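Llevo desde mayo peleándome con la misma pregunta: ¿cuántas demostraciones hacen falta para que una política aprenda a manejar vidrio de laboratorio sin darme un susto? Con las pinzas de plástico y los cubos del curso pasado todo era más fácil, claro. El vidrio es transparente, brilla donde le da la gana y encima el líquido se mueve.

En Paucar (así llamamos a nuestro proyecto, no pregunten) probamos primero lo obvio: teleoperar, grabar y entrenar. Juntamos 312 demostraciones con dos brazos y el resultado fue... regular. Wilmer Betancur propuso entonces algo que me pareció una locura, quedarnos solo con 100, las más lentas y limpias, y tirar el resto. ¡Y subió! De 31 aciertos por tanda pasamos a más del doble, con la misma red y las mismas horas de entrenamiento.
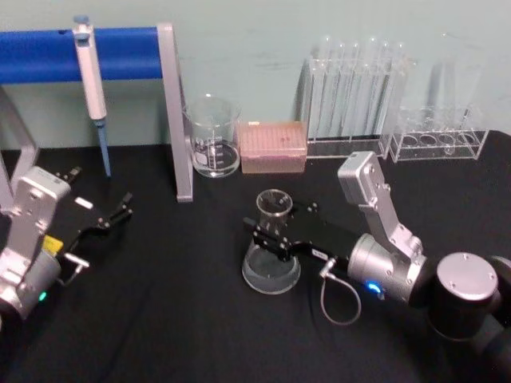

Matraz, pipeta colgada y gradilla con seis tubos, vistos desde dos cámaras.

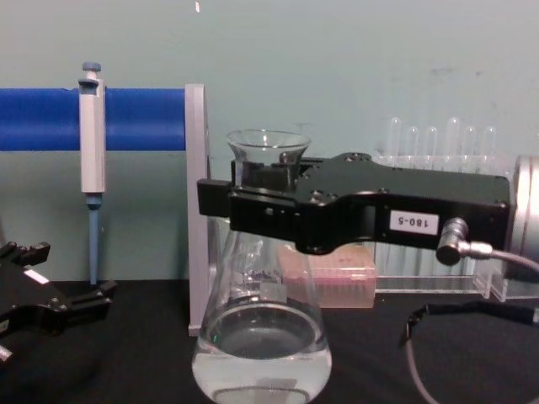

Lo que más me intriga es el agarre por el cuello. Con las demostraciones rápidas la política dudaba justo antes de cerrar los dedos, abría, volvía a intentarlo – un desastre de ver en directo. Con las lentas llega, espera un instante y cierra. Mi teoría es que las rápidas mezclaban dos maneras distintas de acercarse, la de Wilmer y la mía, y la red promediaba las dos. Él dice que simplemente yo teleopero mal.

Ahora estamos repitiendo todo con unas 30 demostraciones, a ver dónde se rompe. También quiero probar el filtrado automático que usan en Hesico, que puntúa cada trayectoria por lo suave que es, aunque me da miedo que se quede con las más aburridas. Si alguien lo ha intentado con objetos transparentes, que me escriba, por favor – el código de Wilmer lo subo en cuanto me deje quitarle los comentarios.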